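Jukholm opens home repair course for new tenants

June 27, 2018

The housing association of Jukholm will start a free course in home repair for people who moved in after January. The course has 5 evenings and is given in the old school on Sandoval Street. Until now, 473 tenants have put their names on the list.

"Many people call us for small things they could do by themselves," said Leobardo Huerta, who leads the service desk. Last year the desk received 2,075 calls, and 1,088 of them were about doors, windows or floors.

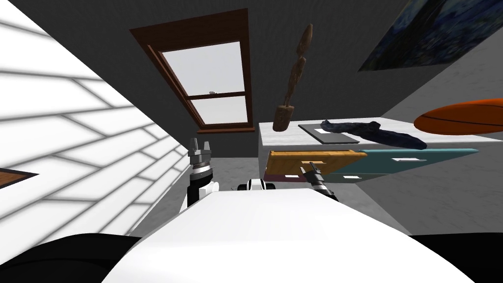
Window with a wooden frame

Windows

The first evening is for windows. The teacher, Alcides Llanos, worked many years as a carpenter and will show how to close a draft and how to care for old paint. Tenants do not need to bring tools - the shop Pumetti lends them for the evening.

Doors

On the second and third evening the group will learn to adjust hinges and to change a lock. For a new lock the tenant must still ask permission in writing. 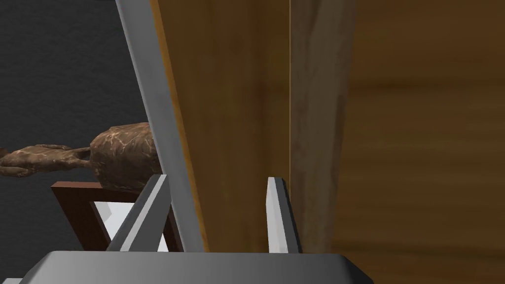 Floors

Loose tiles and worn joints come on the fourth evening. The last one is kept for questions.

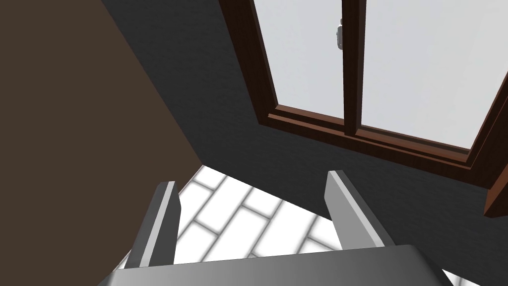 How to join

Tenants can sign at the service desk until Friday at noon. Those who have no place now will be called for the next course.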